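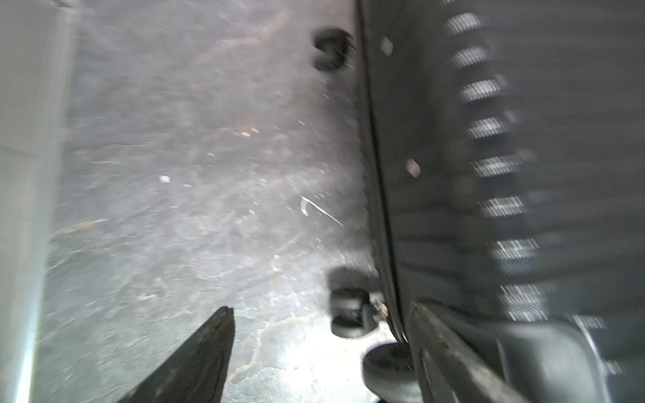

図3-1 石の天板。赤茶色の細い筋が入ったグレーのまだら模様

第3章 石の天板の日常のお手入れと、物の置き方

さて、組み立てが終わったら次は天板です。わたしはEdcombeの作業台を台所の脇に置いて、お茶をいれたり、荷物を仮置きしたり、ほぼ毎日使っています。この章は、その中で覚えたことを手順の形にまとめ直したものです。脚の高さ調整がまだの方は、先に第2章を済ませてきてくださいね。天板がガタついたまま拭き掃除をすると、けっこう怖いです。

3.1 柄と色について

石なので、明るいところと暗いところがまだらに出ます。図3-1のような赤茶色の細い筋も柄のうちで、わたしはこの筋がすごく好きです(買う前は無地のほうがいいかなと迷っていたんですけど!)。光の当たり方で白っぽく見える部分もあるので、汚れかなと思ったら、まず立つ位置を変えて斜めから見てみましょう。白いところが一緒に動くなら、ただの照り返しです。

注記:筋に爪を軽くすべらせて、引っかかりがなければそのまま使えます。引っかかる場合は3.5へどうぞ。

3.2 使いはじめの準備

1. 天板の上の物をぜんぶ下ろします。隅に寄せるだけだと、結局あとで動かすことになります。
2. 乾いたやわらかい布で、奥から手前へ粉やほこりを払います。初日はとくに、目に見えない細かい粉が残っています。
3. ぬるま湯で布を濡らし、かたくしぼって全体を拭きます。しずくが落ちるようなら、しぼり直し。
4. すぐに別の布で乾拭きします。
5. そのまま10分置いて、色の濃いところが残っていないか見ます。残っていたらもう一度乾拭きして、風を通してください。
6. 端のほうの目立たない場所に水を一滴落として、しみ込み方を確かめます。すっと色が変わるようなら、3.4の保護剤塗りを先にやってしまいましょう。

注意:酢、クエン酸、レモン汁の入った洗剤は使わないでください。石の種類によっては表面が曇ります。わたしは水あか用のスプレーを隣の流しで使っていて、しぶきを飛ばしてしまったことがあります。気づいてすぐ拭いたので無事でしたが、あれは冷や汗ものでした。流しが近い方は、スプレーの前に天板へタオルを一枚かけておくと安心ですよ。

3.3 物を置くとき、動かすとき

石の上で物を引きずるのは、ほんとうにやめましょう。底のざらついた鉢や金物は、一回で線がつくことがあります。線がついたのか、相手の色が移っただけなのか、見分けるのも面倒です。

1. 置く前に、物の底を手でなでて砂や欠けがないか確かめます。
2. 重い物は両手で持ち、天板の真上まで運んでから、まっすぐ下ろします。片方の角から斜めに着地させると、その角に重さが集まります。
3. 動かすときは、いったん完全に持ち上げます。持ち上がらない重さなら、下にフェルトか厚手の布をはさんでから滑らせてください。
4. 壁や側板に寄せる場合は、指一本分のすき間をあけます。ここが詰まっていると、拭いたあとの湿気がなかなか抜けません。
5. 濃い色の布や紙箱は、濡れたまま置きっぱなしにしないこと。色が移ると、落とすのに何日もかかります。

底に貼る丸いフェルトは、Hamutachの27ミリのものを使っています。はさみで半分に切れば細い脚にも合いますし、はがした跡も中性洗剤で取れました。半年もするとぺたんこになるので、予備を引き出しに入れてあります。貼るときは底を脱脂してからどうぞ。わたしは最初これをサボって、翌朝には全部ずれていました……。

注意:熱い鍋ややかんを直接置かないでください。急な温度差でひびが入るおそれがあります。鍋敷きは、ゴムより木やコルクのほうがわたしは好みです。ゴムは黒い跡がつくことがあって、気になるんですよね。

3.4 保護剤を塗る

うちでは毎年4月に塗っています。窓を開けていても寒くないし、花粉がひどい日だけ避ければいい、というゆるい決め方です。石用の浸透性の保護剤ならたいてい同じやり方ですが、容器に書いてある時間や量がここと違うときは、容器のほうに従ってください。

1. 3.2の手順1から5までを済ませ、一晩乾かします。
2. 窓を開け、手袋をつけます。側板や壁との境目には、マスキングテープを貼っておきます。
3. 布に保護剤を少し取り、奥の角から小さな円を描くように広げます。直接天板に垂らすと、そこだけ濃いしみになりがちです。
4. 容器に書かれた時間だけ待ちます。
5. 表面に残った液を、新しい布でしっかり拭き取ります。べたつきがなくなるまで、布を替えながら続けます。
6. テープをはがし、丸一日は何も置かずに乾かします。

注記:テープは長く貼りっぱなしにすると糊が残ります。塗る直前に貼って、拭き取りが終わったらすぐはがすのがおすすめです。使い終わった布は広げて乾かしてから、お住まいの地域の決まりどおりに捨ててください。丸めて放っておくのは危ないです。

3.5 こんなときは

輪じみができた
まず乾かして一晩待ちます。水だけなら翌日には薄くなることが多いです。残るようなら、薄めた中性洗剤で拭き、水拭き、乾拭きの順に。

黒っぽい線がついた
消しゴムで軽くこすってみてください。金物の跡なら、これでかなり目立たなくなります。研磨剤入りのスポンジは、その場所だけつやが変わるので使わないほうがいいです。

油をこぼした
こすらずに、紙で押さえて吸わせます。そのあと重曹を水で練ったものをのせ、ラップをかけて一晩。乾いたらやわらかいヘラで取って、水拭きします。一回で抜けなければ、もう一晩どうぞ。わたしはごま油で二晩かかりました。

筋に爪が引っかかる
欠けやひびかもしれません。上に重い物を置くのをやめて、購入店に相談してください。そのとき、写真を真上からと斜めから撮っておくと話が早いです。市販の補修剤で埋めるのは、相談が終わるまで待ちましょう。

脚まわりの締め直しと、天板を外して運ぶときの手順は、第4章に書いてあります。

改訂日:2025/10/04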